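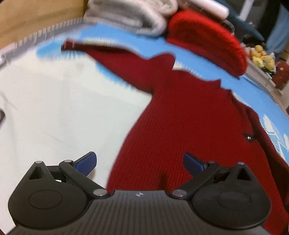
6:40 am, October

Slept badly. Rain till four, then the bins. Bus to Woltham goes at 9:25 and I still haven't packed, haven't found the good shoes, haven't written one word of what I'm supposed to say on stage. Three minutes, Birthe said. Three minutes is long when you have nothing.

Choir is singing in the old grain hall this year. 244 seats and Indira swears they're all gone. I don't believe her but I don't want to check either. Last year in Hinudberg we had the front two rows and some people's dogs.

Things to remember:

- black folder, NOT the blue one (blue has the old alto part, the wrong one in bar 25)
- throat sweets
- money for Tiago, I owe him for the bus
- call Nina before noon or she'll call me in the middle of warmup

Later. Toast, coffee, second coffee. Tried the high bit in the kitchen and it cracked right where it always does. Aníbal says breathe two bars earlier. I tried breathing two bars earlier and just felt full of air. He makes it look so easy, he opens his mouth and there it is. I've been in this choir long enough to stop being jealous of basses but no.

Worried about the Clomon piece most. It's slow and everyone goes flat by page three and then the piano comes back in and tells on us. Huệ Vi wants it faster. Birthe wants it slower. At practice we did it both ways and then people got cross and it was time to stack the chairs. I'm with Huệ Vi, only I didn't say so. Should have. Birthe gave me a solo line, so I sit there and nod like a coward.

The red sweater for the bus, black dress for the hall. That's decided at least. It's going to be freezing in there till the lights have been on for an hour.
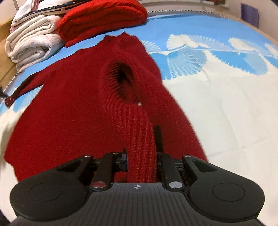

Red sweater, on the bed.

8:15. Shoes found!! Bottom of the closet under the tent. One lace is no good, took one out of my walking shoes, it's brown, who cares, the dress is long.

Wrote something for the three minutes. It goes: thank you for coming, we started with nine people above a bakery, we now have too many sopranos, please give to the roof fund. They want 100 more for the roof before winter and I don't know how I ended up being the one who asks. Read it out loud and it took fifty seconds. Maybe I'll talk slow. Maybe I'll just let Birthe glare.

Mom called, can't come, her knee again. She was nice about it and so was I, and then I was sad in the hallway for a bit with one shoe on. She came to every single one when I was in school, even the recorder thing. Will ask Tiago to record the second half for her. He'll forget to press the button but I'll ask.

Raining agian. Umbrella is at work. Wonderful.

8:50. Bag by the door. Folder in bag. Checked, black. Checked it twice. Have not called Nina, will do it from teh bus stop. Plants need water, can wait till tomorrow.

Going. Keys.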